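# Chapter 6. Sorting Mixed Surfaces

## 6.1 The mixed surface as a unit of work

Most instruction in household organization begins with storage: cupboards, drawers, shelving, the spacing of hooks. This book has followed that order through its first five chapters. Storage, however, accounts for only part of the handling that takes place in a home or a small shared office. A large share of daily handling happens on flat surfaces that were not designed to store anything – tables, counters, the top of a low cabinet – and on which items from different categories come to rest together.

A *mixed surface* is defined here as any horizontal work area holding items from at least two categories whose proper storage locations are different. A table with six plates on it is not mixed, however crowded it may be. A table with one plate and one pen is mixed. The definition depends on category and destination only. Quantity, neatness and available space do not enter into it.

The distinction matters in practice. A crowded surface of one category can be cleared in a single trip with a single container. A mixed surface requires at least one decision per item, and the cost of clearing it rises with the number of decisions. In the timing exercise at the end of this chapter, students will find that handling time per item is nearly the same in both cases, and that the difference lies in the pauses between items.

## 6.2 Categories used in this chapter

Two categories are used for the worked material that follows: tableware and stationery. They were chosen because they meet often on dining tables and because they differ in three properties relevant to sorting.

- **Rigidity and breakage.** Ceramic and glass items must be set down with control. Markers and pens may be dropped a short distance into a tray without damage.
- **Stacking.** Plates nest. Bowls nest when their diameters match. Mugs and stemmed glasses do not nest safely and need separate floor space in any container.
- **Grip.** A plate is held by its rim, a mug by its body or handle, a stemmed glass by its stem or the lower part of the bowl. Writing instruments are held across the barrel.
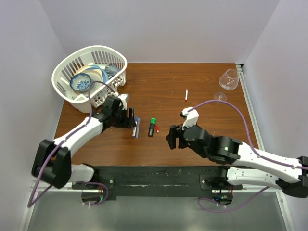

The order of removal follows from these properties. Items that stack go first, since they use the floor of the container and form a stable base. In a slotted plastic basket, a bowl and a set of overlapping plates will occupy one side and leave a wedge of space against the wall. A mug can be placed in that wedge, upright where the space allows and tilted where it does not. A tilted mug is acceptable for transport over a short distance, provided its body bears on the wall of the basket and its rim does not press on the edge of a plate.

Stemmed glasses are treated as a separate case. A wine glass has a high center of mass and a small foot, and the stem is its weakest part under side load. It should not share a basket with stacked plates. Two procedures are in general use:

1. Leave the glass on the table, clear of the working area, until all other tableware has been moved, and then carry it by hand.
2. Move the glass first, before any container is brought to the table.

The second procedure is preferred where the surface is narrow or where more than one person is working. The first is adequate on a wide table, and has the advantage that the hands are free of other loads when the glass is lifted. In either case the glass is given a position near a far corner, away from the path between the remaining items and the container.

Stationery is gathered last. Markers, pens and highlighters are first brought parallel to one another, with caps facing the same way, and then lifted as a group or in pairs. Aligning them takes a moment and removes the need to regrip. An item lying apart from the group is moved to the group before lifting, not collected on a separate pass. Barrels differ in thickness, and a thick highlighter gathered with a slender pen will tend to force the pen out of the hand – the thicker item is therefore placed to the outside.

## 6.3 Containers

A container for tableware should have a rounded rim, openings in the walls for drainage and air, and a floor wide enough for one dinner plate laid flat. The Trerna basket used in the exercises meets all of these conditions. The Tidatach tray is intended for stationery only; its divided floor is 2 inches deep and will not hold a mug.

The container is placed at the side of the table nearest the route to the kitchen. It should be fully supported before it is loaded. A basket that overhangs the edge slightly is stable while its load is centered over the table, but becomes less so as plates are added on the overhanging side. Students should check the support again after every 2 plates.

## 6.4 Terms introduced

**Destination.** The storage location assigned to an item.

**Holding position.** A temporary place on the surface for an item that will be moved later.

**Pass.** One complete sequence of gathering, carrying and setting down.

**Regrip.** Any change of hold made between lifting an item and releasing it.

Section 6.5 applies these terms to a surface of 8 items and compares the number of passes required under each order of removal.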